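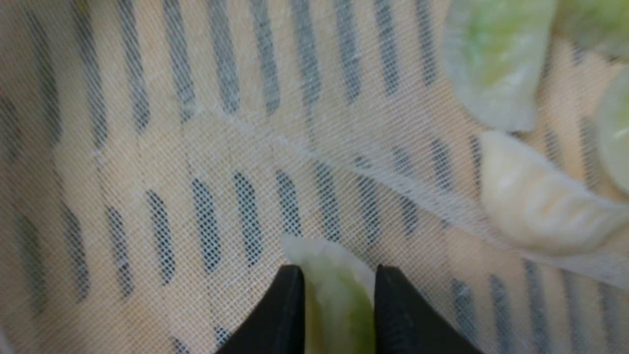 Wanigasekara asks whether the fingers must be bought twice, one pair for use and one to keep. Yes, please plan for two pairs per arm.

2. Planning your purchase
1. Write down which foods the arm shall pick. Soft pieces need the slow grip setting.
2. Set the budget. The Surnetti finger kit is 52 pounds and the wrist camera is 70 pounds. 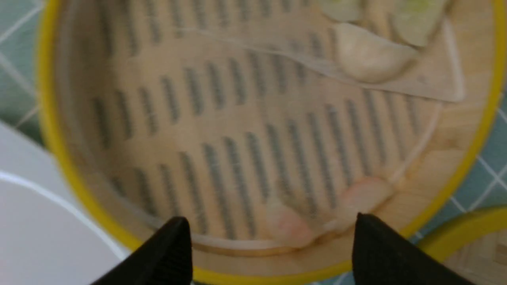
Spare liners are ordered apart from the kit, in packs of 4.
3. Keep 2000 pounds for the arm service, which Durnley invoices in August.

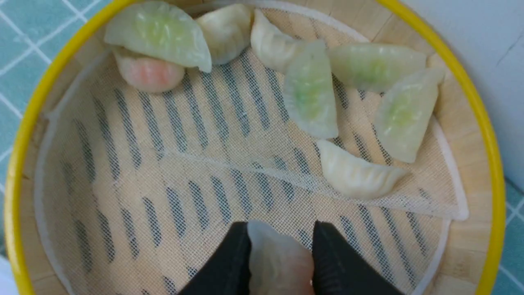
Fig. 3: Picking from a lined steamer.
Caution: do not order the fingers before the arm model is confirmed by Liser.
4. Measure the table, with space for the lid and the plate.

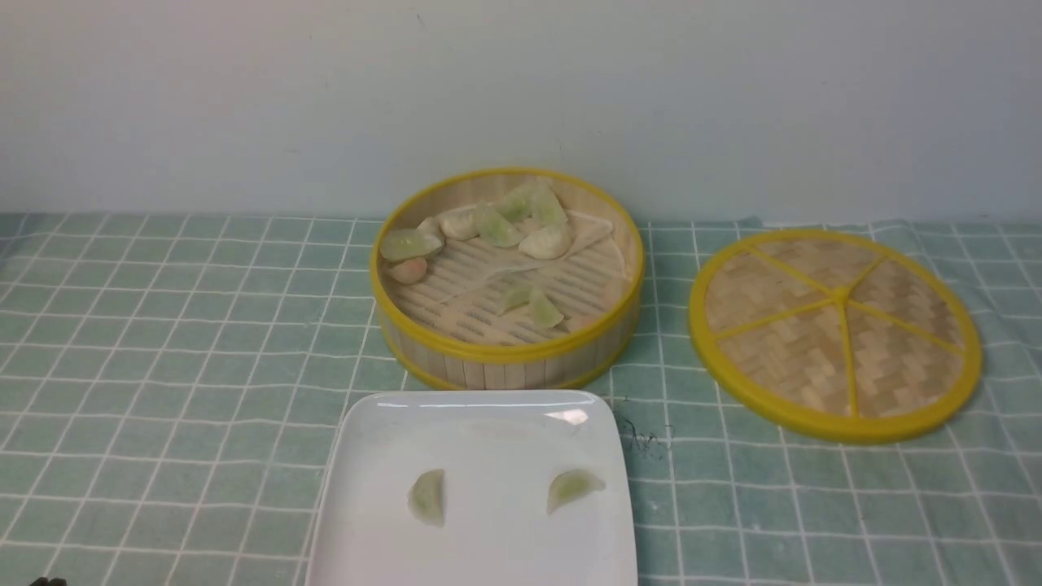
5. Send the order form to Liser and keep one copy.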